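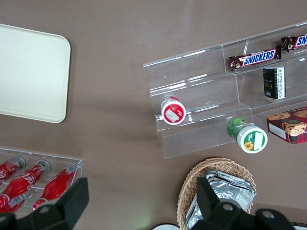 Ration bar shelf trial, Fotthorpe stores, January

Logged by Mei-kuen Lau. Copy to the Dinside field desk.

Purpose: check whether the Dratum batch of emergency food bars can go out with the lean season consignment, or whether it has to be held. Destination district has had no road convoy since the ceasefire lapsed, so anything we send may sit in an unventilated store for weeks before distribution.

Batch 1582. Samples held in the cabinet at 37 C, foil intact. Controls on the ordinary shelf.

Pulled 3 samples from the cabinet on Monday, 09:40. Seals all held under the water bath. Slight oil on the inner face of the foil at the fold, none on the controls. Smell normal. Texture crumbly, breaks across the score line as it should. Peroxide value up on the controls but inside the limit we agreed with Dinside. Vitamin A not done, reagent still on order.

Mixed one bar into porridge with boiled water, as the mothers' groups do for small children. Needs longer soaking than the leaflet says. Lumps remained at the leaflet time. Leaflet wording to be changed before printing; the Poon translation will need the same correction.

Packing: cartons stacked to full pallet height are crushing at the bottom corners. 188 cartons repacked at the lower height. Manifest not yet amended. The weight per pallet on the old sheet is wrong for these, do not use it.

Note for whoever takes this over: this bar is for general distribution only. It does not replace therapeutic paste for severe cases, and the two must not share a pallet label. Last consignment had both under one code and the clinic got the wrong half.

To do: vitamin A when the reagent arrives, second pull from the cabinet, ask Dinside for store temperatures at the far end. Batch stays on hold until the vitamin result is in.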